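About Prirkier Textile Care School

Last updated: September
Print this page | E-mail this page

Prirkier is an independent vocational school for people who work, or wish to work, in laundry, dry cleaning and garment finishing. The school offers day and evening instruction at two sites, Koster and Zondholm, and admits students from the age of 18 as well as employees sent by their firms. Instruction is given in small groups, in working rooms fitted out in the same way as a commercial plant.

The school was founded by a group of laundry owners in Koster who found that new employees were learning the trade by copying whoever stood next to them. Good habits were passed on in this manner, and so were poor ones. The founders rented the ground floor of a former dye house, drew up a short course in sorting and stain removal, and opened the doors to their own staff. Employees of other firms were admitted the following year. The Zondholm site was added when the hotels along the coast began to ask for training in flatwork and table linen.

Programs of Study

The Basic Certificate is the school's main program. It consists of 180 hours of instruction and covers fiber types, care labels, water and detergent, machine loading, drying, pressing, folding and packing. Students who complete it may go on to the Finishing Certificate, in which shirts, uniforms, pleated skirts and lined jackets are treated at greater length. A separate course in plant safety is required of all students before they may operate a press.

Sportswear and printed garments have been taught as a unit of their own since the last revision of the program. Printed lettering does not tolerate a hot iron, and many knit fabrics lose their shape when they are hung wet. Students learn to turn such garments inside out before washing, to dry them at low heat, and to lay them flat and square the shoulders before folding. Team clothing makes up a growing share of the work that reaches commercial laundries - in some towns it now exceeds household linen - and employers have asked that graduates be prepared for it.

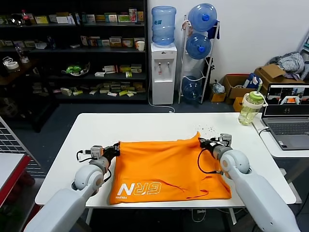 One former student wrote to the school that the sportswear unit was the part of the course she had used most in her first job, and that she only wished more time had been given to removing grass and clay stains. The school receives such remarks gladly and has lengthened the stain removal portion of the unit by 2 hours.

Admission and Fees

Applications are accepted throughout the year. New groups begin when 6 students have enrolled at either site. No earlier experience is needed, although applicants should be able to stand for long periods and to read care labels and product sheets in English. Fees are payable in two parts, the first on enrollment and the second at the midpoint of the program. Firms that send several employees at once are billed separately under an agreement with the school office.

Work Placement

Every student in the Basic Certificate spends part of the program in a working laundry. Placements are arranged with Protomgate, which operates plants near both sites, and with a number of smaller shops in Koster. Placement supervisors complete a written report on each student, and the report is discussed with the student before the final assessment.

Our Approach

The school holds that textile care is skilled work and should be taught as such. Instructors are expected to have worked in the trade and to return to a plant for a period each year. Classes begin at 8 a.m. with a review of the previous day's work. Garments that have been spoiled in practice are kept - scorched collars, shrunken sleeves, cracked prints - and are used in the lessons that follow.

Visitors are welcome at both sites during office hours. Firms wishing to discuss training for their staff should write to the office at Koster, and inquiries about hotel linen courses should be sent to Zondholm.

2 shares | 0 comments
Print this page | E-mail this page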